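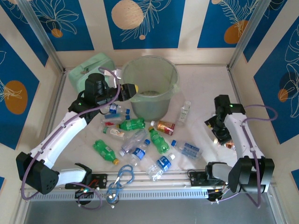
Pultdale Tabletop Tidy — bottles and bin
README, version 2

What this is

Notes and labels for the bottle part of the Pultdale tidy-up set. Small plastic bottles on a white table, a lined bucket at the back, a few odds and ends nearby. The job is clearing the table. 2056 clips in total, 70 of them held back for checking. Please don't train on the 70.

Folders

clips/ — one folder per clip, numbered
labels/ — one text file per clip, same number
heldout/ — the 70
notes/ — whatever we wrote down on the day, messy, not needed for anything

What's on the table

Mostly plastic bottles, mixed sizes and colors. Some have drink left in them, we did not empty them out first. Bucket is round, see-through plastic, grayish green, with a clear bag folded over the rim. There can be trash in the bottom already when a clip starts. Don't assume a clean bucket.

There's also a mint-green zip pouch. It is NOT trash. Label is "keep". Version 1 had it as trash in a couple of files, fixed now.

Walls are blue with cream stripes and leaf and flower drawings. The orange and beige circles are part of the walls, so don't label those either.

Labels

bottle_empty
bottle_part — any liquid you can see, even a little
bottle_unsure — label or color hides the level
bucket
keep
other

Go by the liquid line, not by droplets. Drops stuck to the wall above the line don't count for anything. If there's no line and only drops, that is bottle_empty. 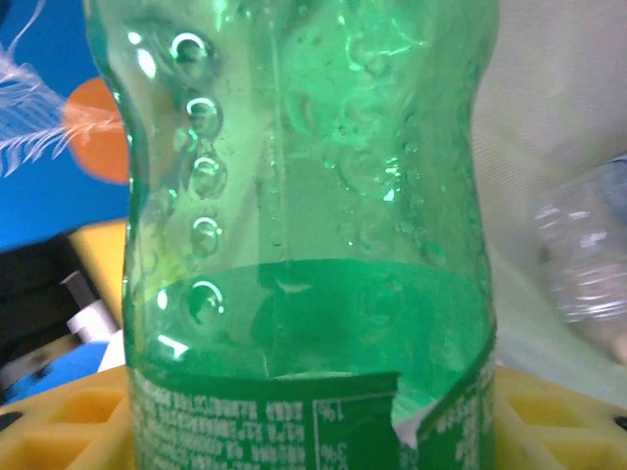
Green bottles are the worst for this. Green drink in green plastic, so look for the change in shade, deeper color below the line. Shiny spots and molded bumps get mistaken for bubbles or a second line. Zoom out before you decide. If you still can't tell use bottle_unsure and move on, we'd rather have that than a guess.

Small print on the bottle labels was not transcribed. No plans to.

Known problems

- Two labelers, Filtetti round and Samel round, and they didnt agree much on bottle_unsure. Filtetti used it a lot more. Not merged yet.
- Brown bottles got called both "brown" and "orange" in the color field. Treat as the same.
- Clear bag sometimes labeled on its own. Should be part of bucket.
- Caps: no field for cap on or cap off. Maybe in version 3.

Changes from version 1

Pouch fix, see above. Ritchie split dropped, it was a copy of the first folder. Spelling of "bottel_part" corrected everywhere — I think everywhere. Search for it if your counts come up short.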